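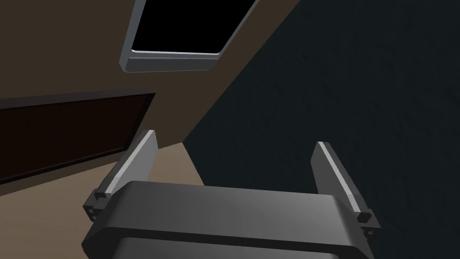
Gripper from behind, fingers apart.

Mar 11, 2025

Blog notebook, archive move. Plonberg export finished overnight: 274 posts, of which 219 came across with their comments. The rest arrived mute, mostly weekend recaps. Posterity will have to manage without the debate over my banana bread.

Drafts folder also came over, including three separate posts titled "Catching up!" - all blank.

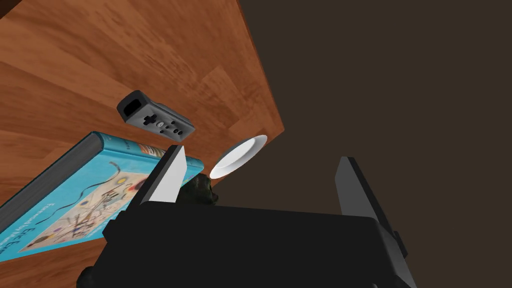

Categories

Cut to 20. "Life," "Daily Life" and "Life Lately" are now one category. Left "Misc" alone, as it holds most of my twenties. Imine theme still prints the date twice on recaps. Tried the fix from the Sârbu forum and now it prints it three times. Rolled back.

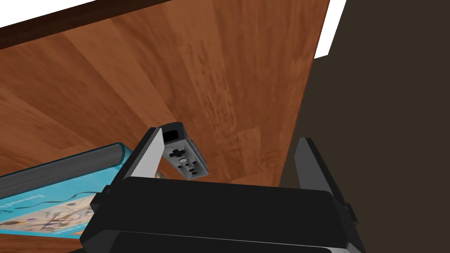

Newsletter list is next. Arden's free plan stops at 3,000 names, a limit I am in no danger of meeting. Want a plain sign-up box, no pop-up, and a welcome note that doesn't promise a post every week. I promised that in September and wrote one.
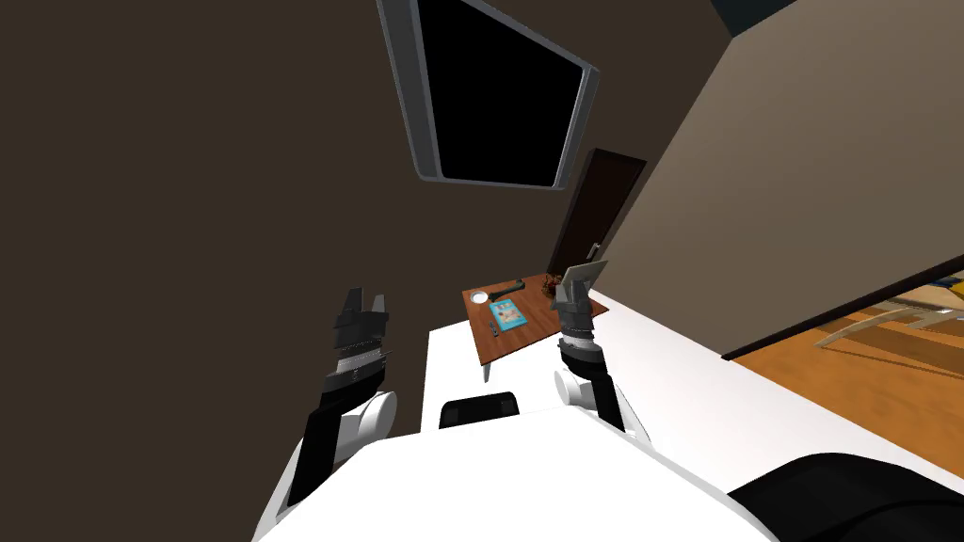 Still to do: redirects for the old recipe links, then the comments again with the smaller batch setting. Whoever has the Plonberg login, please stop changing the header font.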